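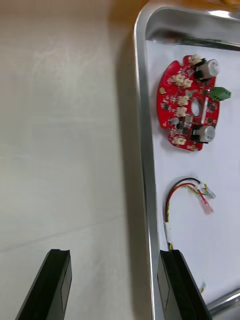 January, half past four, already dark. I have been at Brasness since seven and spent most of that time on my knees, though not in any devotional sense.

Cell 2 would not home this morning. It had been fine last night, or at any rate the late shift had written "fine" in the book, in the handwriting of a person with a coat already on. I switched it on, the arm lifted, thought about it, and stopped with a fault on the wrist joint. Cleared it, tried again, same place. The manual from Suvisier gives this fault a whole page, the substance of which is that one should contact Suvisier.

I did the cables first. The bundle runs from the base up the outside of the arm, held on with hook-and-loop straps, and someone in the past had done up the strap at the elbow so tight that the camera lead had no slack at all when the wrist turned. It was pulling on its own plug. I strongly suspect that the someone was me, in November, being tidy. Undid it, gave it a hand's width of loop, did it up again less proudly. Homed first time. Forty minutes, including the page about contacting Suvisier.

After that I thought I might as well do the full service, as the cell was stopped anyway and the parts for the afternoon hadn't turned up. The list is on the inside of the cabinet door and says to do it every 1000 hours. The counter said we were 90 over. I have written the real figure in the book, and also moved the list to the outside of the door, where it can accuse people.

Fingers off, two screws each. The left one came away nicely. The right one had been put back at some point with a screw from another box, a shade too long, and it had bottomed out before it clamped anything. So that finger has been held on by friction and goodwill, and all those mornings of re-teaching the pick point by a hair were me chasing a loose finger about the table. I re-taught it three times before Christmas. I even wrote a note about temperature. I have crossed out the note about temperature.

Cleaned the slides with the dry brush, then a cloth, then a smear of the grease that smells of pencils. Ran the jaws open and shut 20 times with nothing between them, listening. There is a small tick on the closing stroke that I have decided is allowed. New pads are on order from Ismail, who said they would be here this week and did not say which week this was.

Then the tray. The software holds a position for it as though it were bolted to the earth, and it is in fact a metal tray sitting on a table that people lean on. I put fresh paper in the bottom. The old sheet had gone grey, and the vision had started seeing parts in the smudges. Set out a test load: one of the round red boards, the sort with the hole in the middle, and a short bit of wire harness below it. The board is the easy one. It's red, it lies flat, and the arm could find it in a power cut. You only have to keep the fingers off the two capacitors, so I have set the approach to come down with the jaws well apart, and slow for the last stretch.

The harness I do not wish to discuss, but it is my diary. Red, black and yellow-green wires, all with their own opinions, and spade terminals at one end that catch on whatever is near. It won't lie the same way twice. The Kurnosano job sheet says "place harness flat", which tells me it was written by somebody who had only ever met a drawing of one. For now I've told the arm to look for the white housing near the terminals and use that to work out the rest. We shall see what it makes of it.

Checked the camera as well. Wiped the lens and nipped up the bracket, then ran the calibration with the spotted card. It passed on the second go. On the first I had left my mug in view, and it tried very hard to calibrate on the mug.

Left the speed at a quarter for tonight and said so in the book, in capitals, with the date of the strap and the business about the screw. Taped the wrong screw to the page as evidence.

Things still to do: find the proper short screws and put a few in a labelled bag. Draw round the tray in marker, so that when it gets nudged we can at least see that it has been. Ring about the pads. Ask for a kneeling mat, again.

Home by six if the bus is feeling generous. Soup.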